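Objets trouvés : le bac gris de Pirnden déborde de modestie

PIRNDEN – Le service des objets trouvés de la galerie marchande Brøndum a rouvert en mars, après deux mois de travaux dont le résultat le plus visible est un nouveau comptoir, un peu plus haut que l'ancien. Les habitués qui posaient le coude dessus devront s'adapter. Pour le reste, rien n'a changé : on perd toujours à Pirnden les mêmes choses, au même rythme, avec la même distraction.

L'exploitant, la société Sultik, a profité de la réouverture pour publier son bilan annuel. En douze mois, 2619 objets ont été déposés dans les locaux du sous-sol, entre le local à poussettes et la porte qui ne ferme pas. 427 ont retrouvé leur propriétaire. Les amateurs de pourcentages feront le calcul eux-mêmes, la société ayant préféré s'en abstenir dans son communiqué, où elle parle d'une « dynamique de restitution encourageante ».

Dans le détail, le classement réserve peu de surprises. Les parapluies arrivent en tête, suivis des gants, qui sont comptés à l'unité et gonflent donc artificiellement les chiffres, à en croire les mauvaises langues du café d'en face. Viennent ensuite les écharpes, les clés, les lunettes de lecture et une catégorie intitulée « divers », dans laquelle le service range tout ce qui refuse d'entrer ailleurs.

C'est pour ces divers que la galerie a revu son organisation. Jusqu'ici, ils finissaient dans un placard dont il fallait vider la moitié pour atteindre l'autre. Ils sont désormais répartis dans de grands bacs gris, profonds, sans couvercle, que l'on passe en revue depuis le comptoir. Les bacs ne sont pas neufs. Ils viennent d'un entrepôt de Davon qui s'en débarrassait, et ils ont manifestement travaillé avant d'arriver là. La galerie assure que les rayures n'enlèvent rien à leur contenance, et sur ce point on ne saurait lui donner tort.

La règle affichée au mur est simple : peu d'objets par bac, afin que le visiteur puisse tout voir d'un coup d'œil. Elle a été accueillie avec scepticisme par les riverains, qui se souviennent du placard. À l'heure où nous sommes passés, peu après l'ouverture, elle était pourtant respectée.
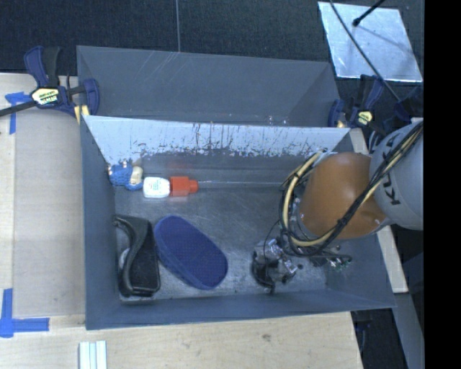
Reste la question du signalement. Pour récupérer un bien, il faut le décrire par écrit, sur un formulaire d'une page comportant une ligne pour la couleur, une autre pour la matière et un vaste rectangle pour les « signes particuliers ». L'exercice paraît facile tant qu'on pense à un portefeuille. Il l'est beaucoup moins devant une petite chose bleue et bosselée qui tient du jouet, ou devant un objet noir et brillant au bord tout en courbes, que chacun baptisera selon son imagination. Le petit flacon blanc à bouchon rouge orangé part avec un net avantage : deux couleurs franches, et son propriétaire éventuel aura déjà rempli une ligne du formulaire. L'ovale bleu foncé, lui, fait songer à une semelle de pantoufle. On souhaite bon courage à qui devra l'expliquer par écrit.

Les formulaires de l'an passé donnent une idée de la difficulté. Le service en a fait encadrer quelques-uns, sans les noms, près de l'ascenseur. On y lit « truc en plastique, assez important pour moi », « sac noir, contenant un sac noir » et, d'une écriture appliquée, « je le reconnaîtrai en le voyant ». Cette dernière réponse est jugée irrecevable par le règlement intérieur, qui consacre au sujet un paragraphe entier, le seul à être souligné.

La nouvelle organisation prévoit aussi un délai. Les objets de valeur sont conservés un an dans une armoire fermée. Les divers, moins bien nés, disposent de trois mois dans leur bac, après quoi ils rejoignent une vente annuelle organisée dans le hall. L'édition précédente avait rapporté 1000 couronnes, reversées à la bibliothèque du quartier, qui les a consacrées à l'achat d'un porte-parapluies. Il a été aussitôt rempli, et une partie de son contenu attend maintenant au sous-sol de la galerie, par un circuit que chacun ici trouve parfaitement naturel.

Sultik envisage par ailleurs un catalogue en ligne. Chaque objet y serait présenté avec une courte notice et la date de son dépôt, l'endroit exact de la trouvaille restant confidentiel pour décourager les petits malins. Un premier essai avait été mené avant les travaux. Il avait duré le temps nécessaire pour constater que la moitié des visites provenaient de personnes n'ayant rien perdu, mais désireuses de voir ce que perdaient les autres. La société y voit un signe d'intérêt du public. Les commerçants de l'étage, qui aimeraient bien obtenir la même fréquentation pour leurs propres articles, y voient autre chose.

Certains d'entre eux contestent d'ailleurs le principe même des bacs ouverts. Une pétition affichée chez le cordonnier demande que les objets soient présentés sur des étagères, « comme partout ». La direction répond que l'étagère a été essayée, et que tout ce qui pouvait rouler en est tombé dans la première semaine. Elle ajoute que le bac a le mérite d'avoir un fond et quatre côtés, argument auquel les pétitionnaires n'ont pas encore répliqué.

Les parents, eux, demandent surtout que les jouets soient mis à part. Un doudou ou une figurine égarés ne supportent pas le même délai qu'un parapluie, font-ils valoir, et le formulaire n'est guère adapté à un déclarant de quatre ans. Le service étudie la possibilité d'accepter les dessins. Aucune date n'a été avancée, et la question de savoir qui jugerait de la ressemblance reste entière.

En attendant, les visiteurs peuvent se présenter au comptoir du sous-sol tous les matins à partir de neuf heures, munis d'une pièce d'identité et d'un minimum de vocabulaire. Les dépôts sont acceptés jusqu'à la fermeture de la galerie. Pour les parapluies, l'accueil conseille de revenir un jour de beau temps, quand la file est plus courte. Les stylos mis à disposition pour remplir le formulaire sont attachés au comptoir par une chaînette, le service ayant égaré les précédents.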